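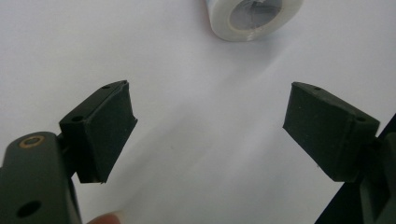

Martens desk top, 130 cm, white: my review after one winter

I bought the Martens top to replace an old kitchen table on which I worked for too many years. The shop in Gusterau had it in white and in gray, and I took the white because my room has only one window and it is a small one.

Delivery and assembly

The top came in a flat box, very well packed. The legs are sold separately, and I think this should be written bigger on the product page. I chose the Nikance legs, the adjustable ones. The screws went in without force, but the drawing in the manual shows the feet in the wrong direction, so I had to turn the whole desk over again. My neighbor Thijs Van Beek held the other end. Alone I would not try it.

Daily use

The surface is matte, and this was for me the main reason to pay more. With a lamp on the left side I get no reflection in my eyes in the evening. Writing by hand directly on it is pleasant, also with thin paper. The bad side of white is that you see every small crumb and every bit of dust. I wipe it each morning with a damp cloth, it takes 2 minutes, and I do not mind so much. Coffee goes away easily. Ballpoint ink does not — I still have a blue line near the front which survived soap and an eraser.

The front edge is a little sharp. After a long day I feel it on my wrists, and in January, with short sleeves in a heated room, it is also cold in the morning. A soft mat helps.

Does it move?

When I type, no. When I cut cardboard with a knife and lean on it, yes, a little to the sides. I tightened the legs after 15 days and it became better. My colleague Radosław Grabowska has the same top on Brukico trestles and says his does not move at all, so maybe the legs are the weak part in my case.

Price

I paid 100 euros for the top without legs. For this money I would expect a cable hole, and there is none. I let the cables hang behind — not pretty, but they face the wall.

I would buy it again, in gray if you eat at your desk. Four stars.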